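Notebook, paint trial, back bay wall
March, started 8.40

Third look at the cleaner that Brimar sent over. Their leaflet says it lifts scuffs from matt emulsion "without change to the finish". I have read that sentence on a lot of leaflets.

Set-up as agreed with Liesbeth Smits: test panels in the Hulbridge store, same grey-green matt, painted by Van Rooij from one batch. Half the panels get the Brimar stuff, half get warm water with a drop of washing-up liquid. Same sponge type, same number of strokes, dry cloth after. Gloss meter before and after, by eye as well under the side lamp.

We did 102 panels in all. 63 of them had proper shoe or trolley scuffs, the rest only pencil and hand grease. I want to keep those apart in the write-up. The rep lumped everything together at Storkembridge and of course got a lovely result, pencil comes off with nearly anything.

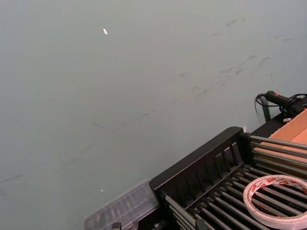 Gloss readings next. Brimar panels went up a bit wherever the sponge had passed more than a few times. Water panels went up too, slightly less. Jolien Prins thinks the difference is real. I think it is within what the meter does if you move it a thumb's width, and I'd like to see the same panel read ten times by two people before anyone writes "burnishing" in a report.

What I do believe: neither product gets the dark rubber marks out completely. You end up with a paler mark and a shiny ring. On panel 101 the ring shows more than the scuff ever did. Panel 115 (numbering has gaps, see inside cover) I rubbed hard on purpose and went through to the undercoat, so leave that out of the averages.
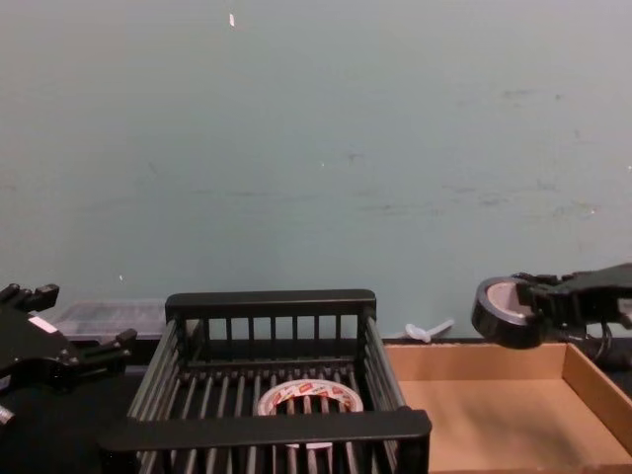

Back bay wall, scuffs mostly to the right. White fleck near the top.

11.20. Jolien asked why we don't just repaint. Fair question. Cost per wall is not much different once you count the time spent rubbing, and a touched-up patch on old matt always shows - I have never seen one that didn't, whatever the tin says. Whole wall or leave it alone.

Price of the Brimar bottle still not confirmed. The leaflet gives coverage but no dilution, so the coverage figure means nothing to me.

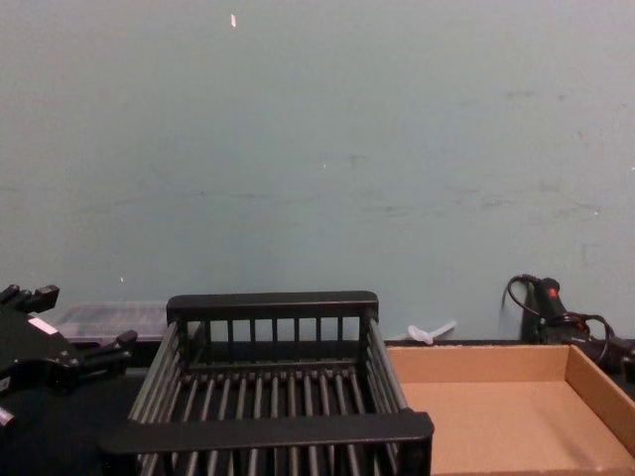

Same wall, long thin scuff on the left half, shorter ones right of centre.

To do: repeat meter readings, both of us, blind if Liesbeth will hold the list. Ask Van Rooij whether the batch was thinned. Ring Brimar about dilution and get it in writing. Leave four panels unwashed as controls, we forgot that last time.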